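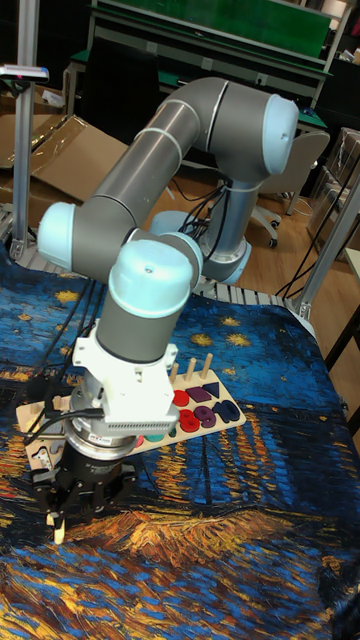 **Minutes – safety and fault meeting, peg insertion cell, Brasness workshop**
14 September 2025

Present: the cell team from Brasness, one engineer from Verschueren, one guest from the Pladness site (by phone).

**1. Minutes of last meeting**
Accepted with no change.

**2. The gripper fault**
During the long run the gripper opened by itself while the arm was moving to the board. The peg fell on the cloth. The arm did not stop and continued its path with empty fingers, pressing on the board until the force limit of 60 N was reached. Nobody was inside the marked area and there is no damage to the board or to the fingers.

The log shows 7 short losses of signal from the gripper in 400 cycles. In six of them the fingers stayed closed. Verschueren thinks the cause is the black cable which loops beside the coupler. It is bent each time the wrist turns, and the plug can move a little. Brasness is not fully convinced and asks to check also the coupler contacts. Both will be checked.

**3. Why the arm did not stop**
The Vulau controller treats a lost gripper signal as a warning only. This was set at the first installation and was not reviewed after. The meeting agreed that it must be a protective stop.

There was discussion about the restart. Pladness prefers an automatic restart after 20 seconds. The others were against, as a person could be reaching for the fallen peg at that time. Decided: manual restart only.

**4. Cables on the floor**
It was said again that loose cables beside the table post are a trip risk. They must be fixed or covered before the next long run.

**5. Actions**
- Replace gripper cable, make the loop wider – Verschueren
- Clean and measure coupler contacts – Brasness
- Change warning to protective stop and test it with the plug pulled out – Brasness
- Cover floor cables – Brasness
- Send the log files to Pladness – Verschueren

No unattended runs until the first three actions are closed.

**6. Next meeting**
In October, after the stop test. Pladness will propose the date.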